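4.2 Limited-time drinks and early purchase

Participants in the limited-time condition were told that the drink would be withdrawn from sale after eight days. Participants in the control condition saw the same menu card without the closing date. Both drinks, a layered berry and cream blend sold under the name Ralska and a plain iced coffee sold under the name Savolainen, were offered at the same price in all 34 participating cafes of the Drukance chain. Each cafe received its menu cards on 11/5/24, and none had carried either drink before.

The layered drink was chosen for its color, which earlier work on menu choice (Marciniak and Pesonen) links to a first purchase more strongly than to a second one. Color contrast between layers was therefore held constant across cafes by fixing the syrup dose and the order of pouring.
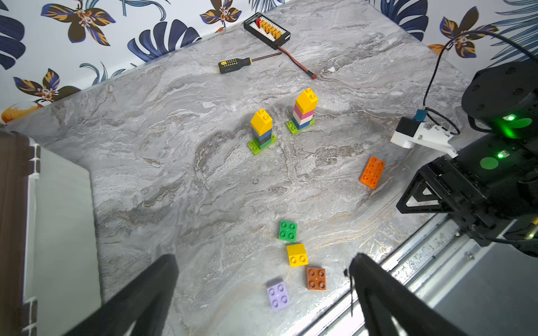
Figure 2a. Stacked blocks in several colors, each tower with a yellow sloped brick on top.

We recorded 1703 first purchases. Customers in the limited-time condition bought the layered drink earlier in the sales period than customers in the control condition, and a larger share of them bought it before noon. No such shift was found for the iced coffee. The closing date alone does not seem to move purchases forward when the drink looks like other items on the menu.

Repeat purchase followed a different pattern. Customers who bought the layered drink on its first day were less likely to order it again than those who bought it later, and their taste ratings were lower. Sweetness was the most common complaint on the comment cards, followed by the sour note of the lower layer once the drink had been stirred.

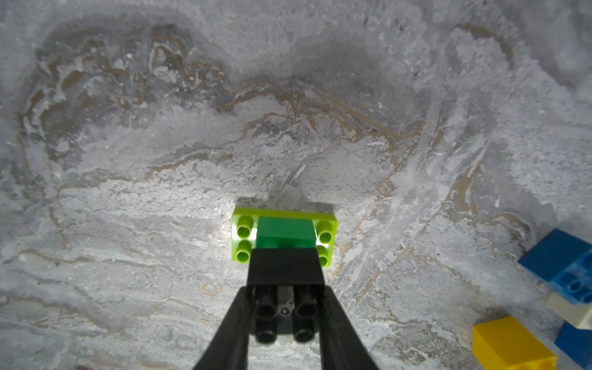 Figure 2b. A lime-green brick with a smaller, darker green brick on it, held in a gripper.

Ratings were collected at the counter on paper cards. Cafes in the Grakisska district returned fewer cards than the others, and their ratings were left out of the repeat-purchase model. Including them does not change the sign of any effect. A second sales period in January used the same recipe with no closing date on any card, and the morning shift in first purchases was not observed.
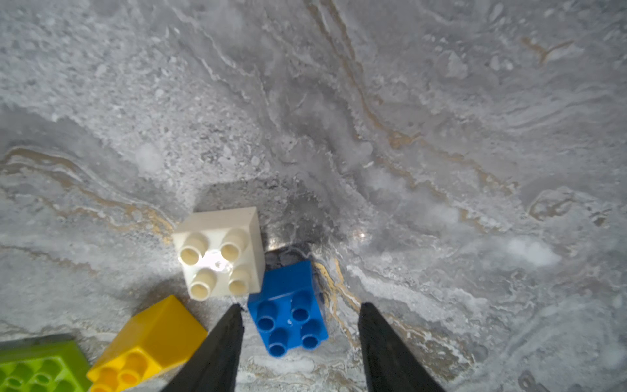

Minttu Kinnunen, commenting on a draft of this section, objected that early buyers may simply like sweet drinks less and be drawn by the look of the cup, in which case the low ratings say little about the closing date. The present data cannot separate the two accounts, as taste preference was not measured before purchase.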